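2018-01-16

Old Ultholm Depot Gets Its Clock Back

If you walked down Gilbert Street this past week and thought something looked different, you weren't imagining it. The clock is back on the old Valuron Mill depot! I went over at lunch with my coffee to have a look, and I stayed a lot longer than I meant to.

For anybody new to town, the depot is the long brick building at the corner of Gilbert and Bultmont. The mill company put it up in 1888 to load flour onto the Bultmont line, and it's been a feed store, a dance hall and (for 2 very strange years) an indoor roller rink. My grandmother swore she learned to waltz there and broke a wrist there, and she'd never say if it was the same night.

The clock came down after the windstorm in December of 1971 and sat in the county barn for decades with a tarp over it. The historical society raised $3,331 to get it cleaned and rehung, most of it from the pie auction and the sale of those reprinted street maps. I bought a map. It shows the creek running right through what's now the bank parking lot, and I've been boring everyone with that ever since.

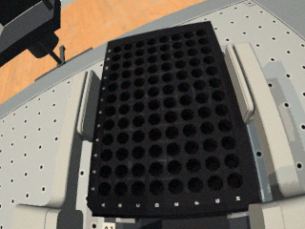

What's next for the depot

The society wants to open the front room this summer, with the freight ledgers out where folks can read them. I've seen one of the ledgers and it's wonderful stuff: barrels of flour, a crated piano, a mule that was sent to the wrong town and had to be sent back. Before any of that, the floor by the loading doors needs replacing, and they're still short about $300 for the lumber.

They're also looking for old photos of the Bultmont side of the building, which hardly anyone seems to have taken. If you've got one in an album, drop it by the library desk and they'll scan it while you wait.

Oh, and the clock runs four minutes slow. I checked it twice.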